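The Color of Calm Is Costing You Money

Every few years somebody in the paint business decides that a color can do something to you. Blue makes you sleep. Yellow makes you argue. Green makes you buy the more expensive salad. This time it is pink, and the claim, repeated in so many brochures that it has started to sound like something we learned in school, is that a soft pink room will calm you down.

I have spent most of the spring reading those brochures. Jesau, a paint company with a nice line in heavy paper, sells a pink called Pindano and promises that it "lowers the temperature of a household." Odelley, which does interiors for dentists and small hotels, offers a "quieting package" built on nearly the same shade. The package costs $1,993 for one room. That covers the paint, the labor and a visit from a consultant. It doesn't cover moving your furniture, as I found out on page 6 of the agreement.

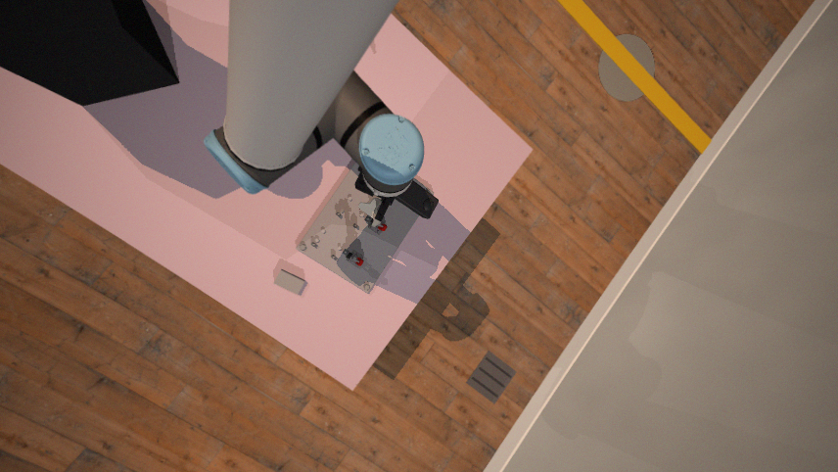
The consultant is the part that interests me. She stayed for 60 minutes, held cards against my wall and asked how I felt about mornings. I said I felt fine about mornings. She wrote that down. At the end she recommended Pindano, and when I asked what she had recommended to her last client she said, pleasantly, that she couldn't discuss other homes. I later spoke to two people who had bought the package. Both have pink rooms.

The idea didn't come from nowhere. Back in the 1970s, a bright shade of pink was tried on the walls of holding cells, and early reports said the people inside settled down faster. Those reports traveled. Sports teams heard about them, and so did schools and the people who write about schools. Later attempts to find the same effect under tighter conditions mostly came up short, and those traveled a good deal less far. You won't see them in the Jesau brochure, which says only that "research has long suggested" a link. Long suggested by whom, and to whom, is left for the reader to guess.

I asked Jesau for the research. I got back a polite email with a link to a page of customer comments. I asked again and was told that color is personal. That may well be so, but it is a strange thing to hear from a company claiming that one color works on everybody.

There is also the matter of which pink. The shade from the jail story was loud, closer to bubble gum than to anything you would put in a guest room. Pindano is pale and a bit dusty. If the first one does something to the heart rate, why would the second? A salesman at the Jesau store told me they were "in the same family." So are my cousins, and I wouldn't send one to do the other's job.

To be fair, a freshly painted room does feel good. You clear it out to paint it. You throw away the broken lamp and the magazines. You open the windows for two days, wash the curtains while they're down, and put back half of what you took out. Then you sit in it and feel calmer, and you give the credit to the color. I would like to see the same room done in the same off-white it had before, with the same clearing out, and the same questions asked afterward. As far as I can tell from the material Odelley gave me, this hasn't been tried. I can see why they might not be in a hurry.

Hotels are a different story, or so I was told. Pirihi, a small inn on the coast, had 6 of its rooms repainted last winter and says complaints about noise went down. The front desk also mentioned, when I called, that the windows on that side had been replaced in March. Pirihi's website gives a whole paragraph to the walls and none to the windows.

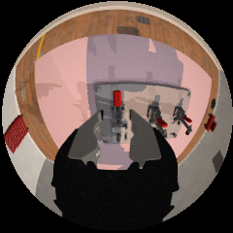 So should you paint the bedroom pink? If you like pink, go ahead, and buy whichever can is on sale, but don't pay a consultant for the promise that it will change your mood.

My own room is still off-white. I did try one thing the consultant would have approved of, which was to paint a sample square, 2 feet on a side, next to the bed. I looked at it at night with the lamp on and again at six in the morning, when it went a sort of gray. My pulse stayed where it was. My husband asked when I planned to finish the wall, and we had a short disagreement about it, standing right in front of the Pindano.

The sample pot was $9. Jesau has since sent me a coupon for a blue.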